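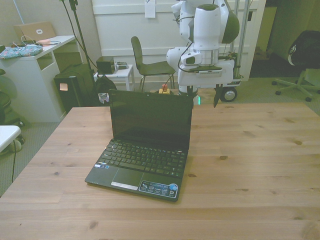

*Fig. 1: Netbook open, arm parked behind the table.*

## Session 8: collecting examples of the laptop task

Closing a lid is a lovely first task! It has one hinge and one moving part, and there are still dozens of ways to get it wrong. The Stalter set holds 3,730 examples, 770 of them on lids, and Larasati Tarigan's group will be adding more.

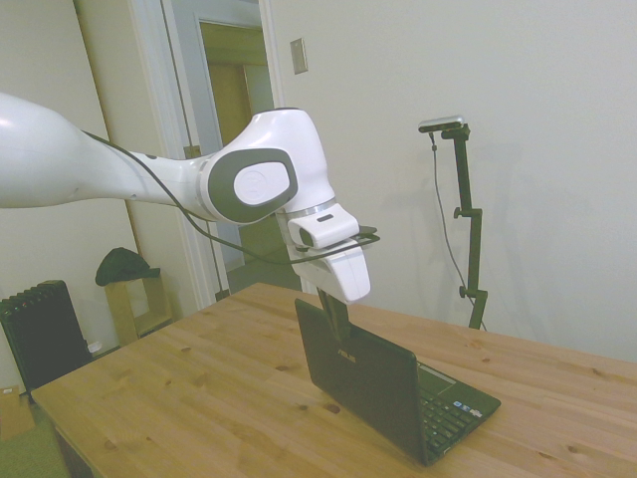 Each example is one attempt, start to finish. Keep the slips as well and mark them as slips (Kwadwo Quartey's rule), so the learner gets to see both kinds.

Turn the laptop between attempts. If it always sits square, the model learns the table and knows very little about lids.

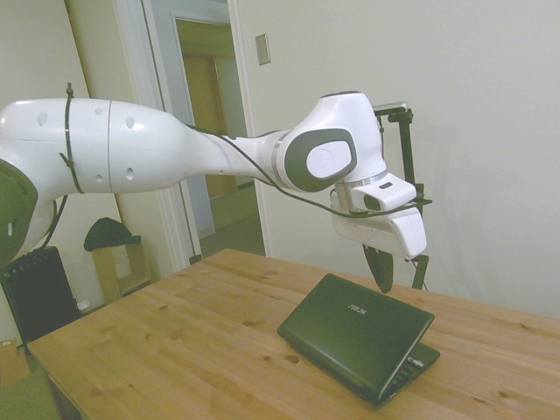 *Fig. 2: Lid low, finger hanging above the table behind it.*

Log for each attempt:

- lid angle at start and end
- who was guiding the arm
- kept, slip or void
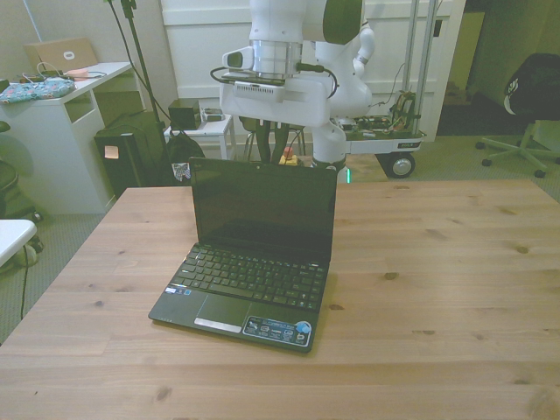 *Fig. 3: Lid up, gripper fingers behind the screen.*

For next time: work in pairs, pick 2 starting poses from Fig. 1 to 3 and write down what you'd vary first. Bring sketches, the messier the better!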